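Unham Evening Classes: Household Pottery, Session 2
The shape of a cup

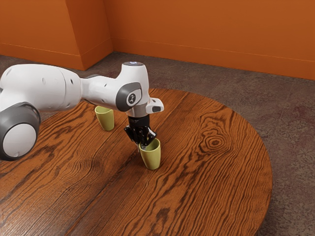

Two tapered cups, narrow at the base and wider at the rim.

Hello again! Notes from tonight, typed up by me (Kwame Frimpong), so blame me for the spelling. I got carried away talking about handles last time and we never reached shape, which is my favourite bit.

A cup that flares towards the top is easy to drink from and easy to stack, and it's been made that way for a very long time. The trade-off is the foot. Make it too narrow and the thing goes over when somebody leans across the table for the jam. I like a base a bit wider than looks right on the wheel, as clay shrinks in the kiln and you lose some of it.

Straight-sided mugs keep tea warm longer (less open surface) but they're a pain to throw evenly. My first 2 leaned like old gateposts. I've still got one, it holds pencils.

A word on rims. Thin rims feel lovely on the lip and chip if you so much as look at them. Round yours off with a strip of wet chamois, go gently, and stop sooner than you want to!

Before next session: get a cup from your own cupboard, measure across the top and the foot, and draw it side on. Wonky drawings are fine. If you're near Skonenlow, the little museum has a shelf of farmhouse beakers, and number 631 is the one I keep going on about.

Bring an apron and an old towel. Clay is in the blue bin by the sink.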